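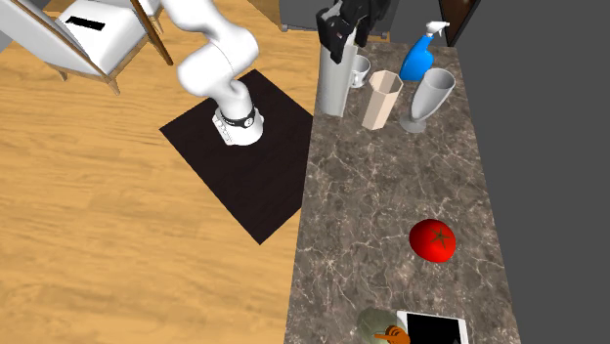
Countertop layout in simulation: arm on its mat beside the counter, gripper at the tall container.

Equipment Planner, Robot Workcells (part-time, fixed term)
Hernier, Prudemberg site
Posted 21 March 2022

Hernier is looking for a person to plan and run the purchasing for our household handling project, Marwat. The job is 25 hours a week and runs through December, with a possible extension if next year's budget is approved.

Background

Marwat tests robot arms on ordinary kitchen and living room objects. So far the layouts have been worked out in simulation. We now need to buy the equipment for 2 physical cells at Prudemberg, and the engineers don't have time to chase quotes. The money is approved in principle, but the line items are not. Writing them is the first part of this job.

What you will do

Turn the simulated layouts into a parts list with prices, lead times and suppliers. This covers arms, grippers, mounts, counters, lighting, spare fingers, cabling and safety equipment.

Get at least two written quotes for anything over $200. Below that you can order on your own signature.

Build up a stock of 100 everyday test objects – mugs, vases, tumblers, spray bottles, jars and so on – and keep a list of where each was bought so that broken ones can be replaced with the same item.

Compare buying with leasing for the arms, including service contracts and shipping.

Check floor space, power and counter height with the building office before orders go out. Reach matters a lot here. An arm that stands next to a counter has to get to the far end of it, and a wrong height means a new mount.

Keep the budget sheet in Favevow, our in-house purchasing tool. Training is provided.

What we ask for

Experience buying technical or lab equipment, in any field. You should be comfortable reading a data sheet and calling a supplier about what it leaves out. Good spreadsheet skills. Some knowledge of import paperwork would help. You do not need to program robots or use the simulator – an engineer will go through each layout with you.

Conditions

Hourly pay according to experience, paid twice a month. Work is on site for the first month, after that partly from home by agreement. Travel to suppliers is reimbursed.

How to apply

Send a resume and a one-page summary of a purchase you planned from first quote to delivery, including what it cost against what was budgeted. Remove any confidential prices. Use the application form on the Hernier jobs page and put "Marwat equipment" in the subject field. Applications are read as they come in, and the posting stays up until the position is filled.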